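Household Chore Station – Inspection Checklist with Comments
Site: Flatenthorpe, bedroom and laundry bay
Program: Forkmont
Inspected by: Ewan Ngata
Date: December 27, 2021

Scope: whether the laundry work at this station is safe to run, and whether any of it can be handed to a machine without a person in reach. Items are marked OK, Fix, or Not ready. Comments follow each item where I had any.

PART A – ROOM AND BED

1. Floor clear on both sides of the bed. OK.

2. Power leads routed along the wall and taped. Fix.
Tape is lifting near the door. Same comment as in March. Please use the wide tape this time, the narrow roll does not hold on that floor.

3. Bed height suits the operator. OK.
Shorter operators should use the step. Nobody over a full shift without a seat nearby.

4. Lighting even across the work area. OK.

5. Bedding fixed so it does not travel when cloth is pulled across it. Fix.
The sheet creeps toward the operator over a session. Clips at the far corners would do it. The Dundska arm has caught a loose sheet twice and dragged it along with the towel.

PART B – HAND-HELD GRIPPERS

6. Housings free of cracks, caps seated, labels readable. OK.

7. Jaw pads clean and seated square. OK on the left unit. Fix on the right.
Right pad has lint packed behind it. Brush it out before each session and write it in the log.

8. Jaw closes without pinching the operator's fingers. OK.
Keep both hands on the handles while the jaws are moving. Rings and loose cuffs off.

9. Status lights checked before work starts. OK.

10. Spare units charged and on the shelf. Fix.
One spare on the shelf, the other was in somebody's drawer. They belong on the shelf.

PART C – FOLDING BY HAND WITH GRIPPERS

11. Operator can complete a folded garment without letting go of the handles. OK, slow.
Operators were steady and had no trouble keeping hold of the cloth. Sleeves are still the weak point. Most of the time goes into straightening, and very little into folding.
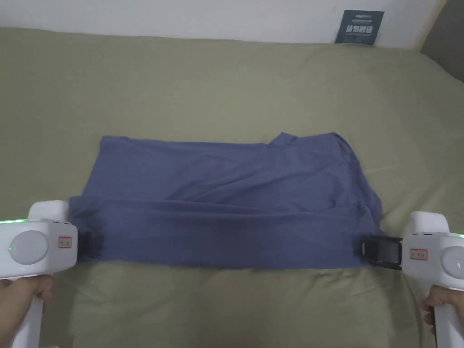 Soft clothes are where I would be most careful about what we promise. A towel has four corners and they stay where you expect them. Knit fabric gives no such help. With both lower corners held, a piece can still bunch up along the right side and leave a flap standing at the top edge, and the wrinkles run in more than one direction. A person sees that, decides which bit matters, and pulls that side out first. The Dundska arm does not make that choice yet. It goes on to the next fold and presses the bunching into the stack.

12. Cloth kept off the floor between folds. OK.

13. Finished pieces stacked below the marked line. OK.

PART D – UNATTENDED RUNNING (DUNDSKA ARM)

14. Towels, flat, one at a time. OK with a person in the room.
The arm got through 11 towels in a row without a stop. Edges were not tidy but I would put them in a cupboard.

15. Shirts, flat. Not ready.
It drops one shoulder and carries on as if it had both. There is no check after the grasp. Until there is one I will not sign this item.

16. Shirts, from a basket. Not ready.
Not attempted on the day. The Yen software team asked me to leave the line in, so it stays in.

17. Stop button within reach from both sides of the bed. Fix.
Reachable from the near side only. A second button is needed on the wall side before the next visit. Do not run the arm with anyone on that side until it is fitted.

18. Arm halts when a hand enters the work area. OK.
Tested from the front and from the side. It stopped each time and did not restart until it was reset.

19. Arm speed held to the setting on the card. OK.
400 is the limit on the card. Leave it there. Going faster does not fold a shirt any better.

PART E – GENERAL COMMENTS

I was asked to give a plain answer on whether the station can do the laundry. It can do towels if somebody stays in the room. It cannot do shirts. I would not call that a poor result, but the wording on the Forkmont page says "laundry" and should say "towels" for now.

Making the bed was also raised. I have no item for it and would want to see the sheet clips in place first.

ACTIONS

Items 2 and 5: site staff, before the next session.
Item 7: operators, every session.
Item 10: site staff, same day.
Item 15: Yen, grasp check to be shown to me on 2 different shirts.
Item 17: site staff. Arm stays off on the wall side until done.

Signed copy is in the folder by the door.
E. Ngata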